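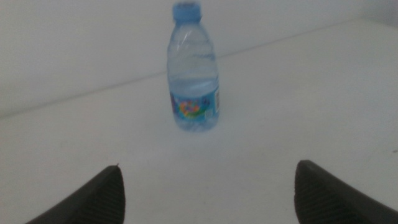
Water bottle on the tidying table at Nokura's open afternoon in Guscombe.

Nokura opened its workshop to visitors in May, and I went to find out whether a machine can put the groceries away yet. The answer depends on how long you are willing to wait.

The job on show was small. Things from the table go into a plastic basket. A person does it without thinking. The arms run on software called Skilto, and staff told us it had been trained on 150 household items, most of them bottles, tubs and boxes.
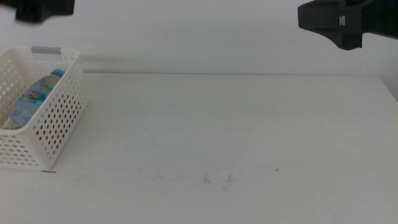 Clear plastic is still hard, according to the engineer who took our group. Light goes through it, the background shows, and the software has to judge where the sides are. Labels help. She said a bottle with its label peeled off fails far more often.

Speed is the other problem. I was given a figure of 129 seconds for one slow run with a single item. The company wants that down to five, and would not give a date.

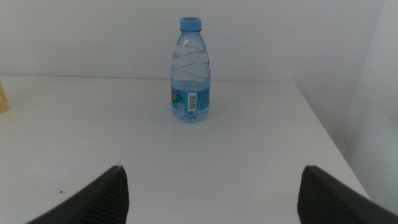

Part-full bottle with a blue label, standing toward the back of the table.

Visitors asked mostly about price and breakages. Nokura isn't selling to homes. Its first customers would be small shops that need returns sorted after closing, when a slow machine bothers no one.

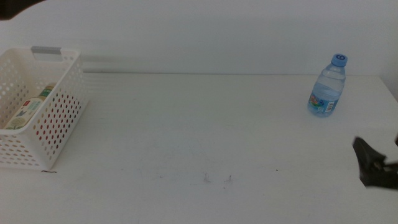
A basket with high sides is easier than a shelf, we were told, as an item can land at any angle and still count as put away. Shelf work is planned next. The tour lasted until 6 and parking was free.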